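I moved off the packing line at Indesine in July, after the second palletizer went in. There were two of us on that end of the building before and now there is one, and it isn't me. I had the choice of nights in the warehouse or going upstairs to Durel, the project that trains the new handling arms. I took Durel for the day hours.

The work is simple to explain. You hold a gripper in each hand and do a small job with them over and over, and the recordings go to the software people at Warrier. Most of my jobs have been tableware. Pick up the cup, set it down, turn it, move it across the board. A good shift is 190 usable takes. My best is 214, and my forearms let me know it the next morning.
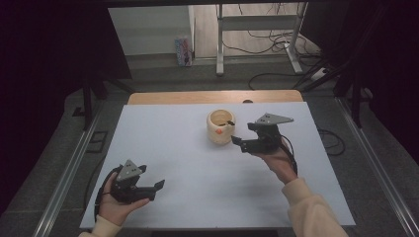 What I didn't expect was how much of it is slowing down. On the line I was paid to be fast and I got good at it. With the grippers, if you rush, the take gets thrown out. If you stop to think halfway through, it can get thrown out too. It took me two weeks to find a pace that passed review, and a few of the people who came up with me went back to the warehouse before they got there.

The pay is the same hourly rate as packing, minus the line bonus. I lost the bonus and gained a chair. There's also less talking. Downstairs you could shout across the belt all day, and up here everybody is behind a curtain with their own table. We eat at the same time now, which somebody had to ask for.

I get asked at home if I'm teaching a machine to take the next job. Probably, yes. The plan on the wall has the Feta line switching over once we hit 2202 approved takes for each item, and some of the people on Feta are people I trained. They know where I work. A couple of them have asked if there are openings up here, and I tell them to put their names in early.

My contract on this runs to the end of the project. After that they've said maintenance training, with 100 hours paid. I signed up for it last week.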